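ok bin picking thread, people keep asking. We've had the Dralden kit on trial since March, going on a KUKA arm we already owned. Not sponsored, we pay the rental like everybody else

What you get: gripper, hoses, fittings, a software license, and a 144 page manual that is mostly screenshots. No bin. No clamps. Bring your own

Setup took me 2 days. Sales said an afternoon, lol. Day one was all air lines and cable routing. Leave slack at the wrist, then leave more

The software is the good part. Draw the bin walls once, it keeps the arm off them. Mostly. Steep walls are where it gets nervous and starts asking for permission on every move

Corners still bad. Part lying tight against a wall = it tries, backs off, tries again, gives up and picks something else. Fine for us, prob not fine if your waiting on that exact part

Numbers bc someone will ask. 509 picks logged last week, 20 misses. Nearly all of the misses were two parts lying close together and the fingers coming down between them at a dumb angle

Noemí Montes did the same test on the Dulell gripper over at Xolalpa and says hers is faster but drops more. Different parts though, so idk how much to read into it

Support: email only. Rutilio Bermúdez answered me same day both times, once at 9 pm. Good guy. Docs for the air settings are plain wrong and he knows it, new version is coming he says

Things I'd change – fittings that don't need tiny hands, a real pause button on the tablet app, and some kind of log export that isnt one giant text file

Price, can't post ours. Ask for the trial rate, don't take the first quote. Zisamberg quoted us a lot more for basically the same thing with a nicer box

Someone asked if you need a fancy fixture. No. Clamp the bin down so it can't creep, use scrap wood if you have to, teach the corners again any time you bump it. I skipped that last bit once and lost a morning

Would I buy it? Leaning yes. Want to see it on mixed sizes for longer first, short parts next to long ones is where the pick order gets weird

more when the new docs land, replies open til then
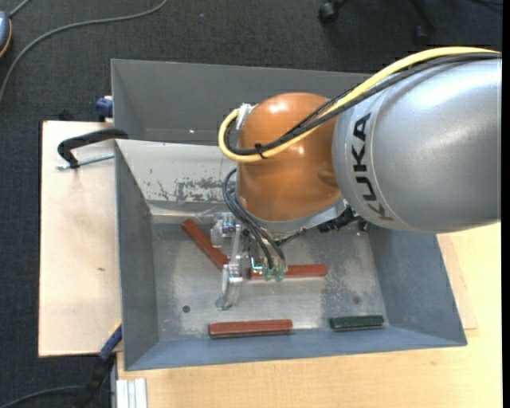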